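Tralthorpe pose pipeline: frequently asked questions
Maintained by Lensa Gebru. Last edited November 10, 2018

Does Tralthorpe learn tasks by itself?

No. It turns recordings from hand-held grippers into trajectories that a controller can follow. If you read the Fasska brochure and came away thinking otherwise, please reread the part about training. A person still does the task first, many times, and someone still throws out the bad takes.

Do I need the marker cubes?

Yes, for now. We keep hearing that markers are obsolete and that visual odometry alone will do. Gadisa Yimer tried it for 6 weeks on our own recordings. It held up in cluttered rooms and drifted badly over plain tabletops. The branch is still in the repository, and you are welcome to prove us wrong with numbers.

How accurate is the tracking?

Ask what accuracy means to whoever is quoting it. Our median position error looks good, and we don't put it on the front page. The error that ruins a grasp sits in the tail, usually when a cube turns so that only one face is readable. A single square face can fit two different orientations almost equally well, and the solver sometimes picks the wrong one. Run tral-check with the --flips option and look at the worst 50 poses before you look at any average.

Can I smooth the flips away?

You can, and the plot will look lovely. The smoothed path may also pass through places no hand went. Reject the segment. Etenesh Tefera's filter in version 7 marks these segments but doesn't delete them, so check your export settings.

Which tasks are worth recording first?

Something dull with two hands and a clear finish. Putting a card in a box and closing it is a fair start. Bimanual work shows up timing faults between the left and right streams that one-handed picking will hide from you for months.

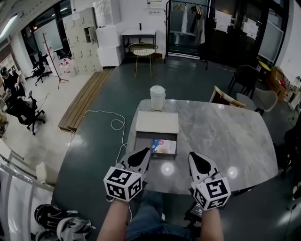

Shiny tabletops deserve suspicion too. Glare from ceiling lights can wash out a marker corner when the cube dips low, and the detector will report a confident answer anyway. Move the table or the lamp before you start tuning thresholds.

Does a policy trained on this data transfer to a different arm?

Sometimes. We have seen it work on the Mersha arm and fail on the same arm after a wrist camera was remounted. Anyone promising more should show you the failures.

Why is the planner so cautious?

It treats unknown space as occupied. There is a switch for this. Hiwot Yilma would like you to leave it alone until your hand-eye calibration passes twice in a row.

Is there a Brondirance plugin?

There is an importer. It reads poses and gripper width, ignores force, and gives no warning about what it dropped. Ticket open since March.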